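Tudomel teardown notes: README

Maintained by Selina Kaufmann, Visville. Last revised 16th March.

These notes cover taking apart and rebuilding an old desktop tower with the side panel off: hard drive, processor, memory. I'm wary of guides that promise a quick job, and this one doesn't. Parts belong in the grey tray, never loose on the bench.
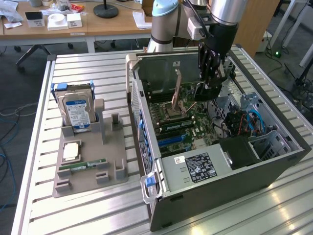 Does the memory have to come out before the processor?

Either order works. I've read claims that one is safer and never seen any evidence.

Timings are in the log, 18 runs so far. I wouldn't read much into them. Some 14 were done by the same pair of hands, so they say little about how hard the job is for anyone else. The January entries used a different colour of thermal paste and shouldn't be compared with the rest.

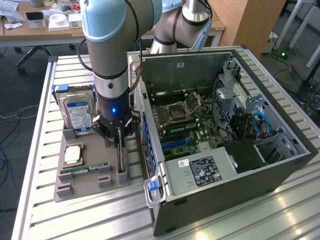

Drive rails are listed as "tool-free" in the parts sheet. Treat that as a hopeful label and keep a screwdriver nearby. Cable routing isn't recorded at all, and I'm not convinced it needs to be.

Corrections are welcome if you've tried them on a real tower first.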